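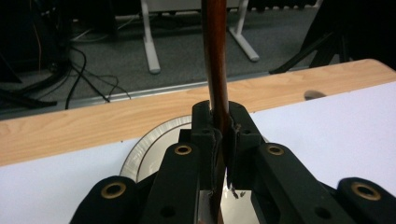
Kerslake review, three months in

Right, quick one as I promised Godfrey Shirima I'd write this up before Sunday and it's nearly that now.

Kerslake is the episode browser and trimming tool from Vimcombe. You point it at a folder of gripper recordings, it lines up the video with the pose track and the finger width, and you scrub, cut, tag, export. That's the lot. No training, no policy stuff. We'd been using Fonda before, plus a heap of scripts of mine that only I could run.

Install was fine. One dependancy clash, sorted by starting clean. First import was 3,603 episodes and it chewed through them over lunch. Fonda used to fall over past 3,000 and you'd have to split the folder by hand, so that alone sold me a bit.

Good bits first. Scrubbing is fast. Properly fast, arrow keys step single frames and the width plot follows along underneath. Auto trim finds the dead time at each end from the pose speed and mostly gets it right. Tags are plain text in a file next to the episode so you can grep them. Somebody there has done this job.

Now the grasp detector. This is the feature on the front page and it's the one I'd argue with. It marks "closed on object" when the width stops shrinking before zero. Lovely on chunky things. On thin stuff it's hopeless out of the box, a slim rod reads as an empty close and the whole episode gets binned as a failed pick. We lost 398 that way before I spotted it. They're not deleted, just hidden, but the filter is two menus down and the count isn't shown anywhere. Drop the threshold and they come back. Then you get false grasps instead. Pick your poison.

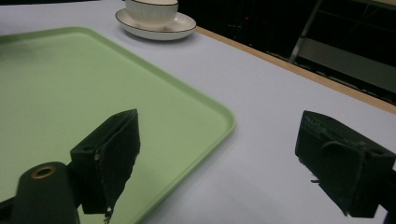
The vision check is meant to fix that, it's a small model that looks between the fingers and votes held or not held. Better than width alone, by a long way. But you have to set the region yourself per rig and the default box is far too tight. Open fingers over a pale green tray on a white table, nothing in the gap, ought to be the easiest "not held" going, yet on plain frames like those I still get it wavering when scruffy bits of finger padding poke into the box. Frayed pads look like a thin object to it, I think. Masking the pad edges helped a lot. There's a mask tool, undocumented, shift and drag.

Export: fine. Evwood format works, timestamps survive, it keeps the original frame numbers. 1,401 episodes went out in one go with no complaints. Would like a dry run option. Would like undo on bulk tagging even more, ask me how I know.

Support answered in a day, twice. Third time nothing, still waiting.

Licence is per seat, bit steep for a small group, we share one machine and take turns.

Would I go back to Fonda? No. Would I trust the grasp labels without checking a batch by eye? Also no. Set the region, mask the pads, turn off auto hide, then it's a good tool. Four out of five, would be higher if the defualts were sane.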